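Suketti -- classroom materials from the Tekex teacher network

October 2, 2023
By Szűcs

Quick readme, will be tidied later. Suketti is the shared folder of lesson plans, worksheets and teacher feedback that came out of the Tekex STEM network. 120 lesson plans in all, 5 languages, ages 10 to 18. Everything in here has been used in a real classroom at least once. Untested drafts live in a different folder, ask for access.

**What's in the folder**

- `plans/` -- one file per lesson, Markdown, named by subject and age band
- `sheets/` -- student handouts, printable, black and white
- `feedback/` -- teacher forms, names removed
- `slides/` -- only for the career talks, the rest never had slides
- `index.csv` -- the list of everything. Start there

Columns in the index: id, title, subject, age_from, age_to, language, minutes, school_code, status. Status is either `ok` or `recheck`. 20 plans are on `recheck`, mostly chemistry, the safety notes need to match the new wording. Don't hand those out until they're changed.

**Where it came from**

Teachers sent plans in through the Sivoro form. Each one was read by two other teachers, a different country where we could manage it, then went back for edits. Last batch came in February. Some plans are translations of each other, see the `same_as` line at the top of the file. We did not merge them becuase the local examples differ and teachers wanted them kept.

The career talks set (4 talks) covers medicine, farming, energy and transport. Each has a slide deck, a question sheet and a one-page note for the teacher. Medicine is the longest, plan for two class periods. 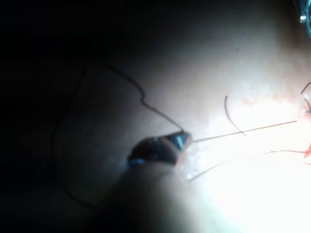
*Needle driver jaw and suture thread, close up.*

Slide text is editable in all the decks. Fonts are whatever was on the machine, so check line breaks after you open them. Polish and Hungarian versions have longer titles and a few run over -- shrink the text, dont cut the words.

**Using it**

Free for any school. Copy, change, translate. Keep the id in the footer so we can trace versions. Commercial use -- write first.

**Known problems**

- minutes column is what the teacher planned, not what it took. Feedback forms often say longer
- primary age is thin, nearly all of it is math
- two school codes got swapped in the first upload, fixed in the index but not inside the files
- feedback forms are from teachers only. No student answers collected, no grades, nothing to compare classes with

So please don't use this to rank schools or claim a method works better. Wrong data for that. It's fine for looking at how plans get adapted between countries, which is what a few people have asked for.

**Adding a plan**

Same Sivoro form as before. One lesson per form. Leave student names and class photos out. Tick the language box, people forget, then it lands in English by default. New plans go in at the next release, no fixed schedule.

Changes since last version: index rebuilt, dead links removed from the energy sheets, age bands fixed for biology. Still to do -- physics handouts, alt text for slides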